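Project report: Language-conditioned pick-and-place in clutter
Group 7: Nneka Oyewole, Cúc Thái, Suleiman Olatunji
Supervisor: Daithí Ó Súilleabháin

1. Aim

The project compares two ways of training a single-arm policy to move a named hand tool into a named container. The first policy was trained on demonstrations with fixed object positions and a varied camera. The second was trained on demonstrations with varied object positions and a fixed camera. The number of training episodes was the same in both cases. We wanted to know which kind of variation matters more when the number of episodes is limited.

2. Setup

All work was done in simulation. The scene generator, Gukia, was written by last year's group and was modified by us in two places. The placement routine now rejects any layout in which two objects overlap at the start, and object yaw is sampled over the full circle. The earlier version sampled yaw over a quarter turn, and policies trained on it failed on tools lying the other way round.

Each policy was trained on 2000 episodes. Demonstrations came from a scripted planner with access to the true object poses. The policy itself receives one RGB image, the joint angles and the instruction text. Actions are end-effector displacements plus a gripper command. Training was repeated with 5 random seeds per condition. One seed in the fixed-position condition diverged early and was restarted with a lower learning rate. The restarted run is included in the results.

3. Scoring

An episode is scored as a success if the tool is at rest inside the walls of the named container when time runs out. Partial credit is not given. Failures are sorted by hand into missed grasp, wrong object, wrong container and dropped in transit. Cúc Thái and Suleiman Olatunji sorted them separately, then went through the disagreements together. Most disagreements were between missed grasp and dropped in transit, where the tool left the gripper within a few steps of closing. We assigned these to missed grasp.

4. Results

The policy trained with varied positions did better on every tool. The gap was smallest for the screwdriver and largest for the pliers. Under the fixed-position policy the arm often moved to where the tool had been in training and closed on nothing, even with the tool in plain view. Changing the camera at test time hurt the varied-position policy, but it still finished ahead.

Wrong-container errors were rare in both conditions. Wrong-object errors were mostly between long thin items of similar color.

5. Limitations

Contact between thin tools and the mat is poorly modeled. A tool pressed against the mat sometimes slides out of the fingers at a speed that would not occur on hardware. Lighting was not varied. The scripted planner always approaches from above, so neither policy learned a side grasp. We did not test on a physical arm.

6. Note on layout 3026

Layout 3026 was kept for the failure analysis. The instruction was to put the pliers in the red box, and the difficulty lies in how close the objects are to each other. The dark fingers are next to the green and black handles while the gripper is at the edge of the tan box, so a small lateral error could bring the fingers into contact with the box. The metal end of the pliers is already near a corner of the red box, which makes the required transfer short and leaves little room to turn the wrist. The tall green block also casts a soft shadow across the mat toward the tape roll. Future work should sample the light direction together with the object positions, and should report layouts with close neighbors as a separate group. 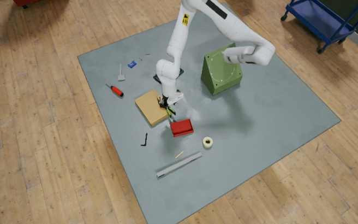
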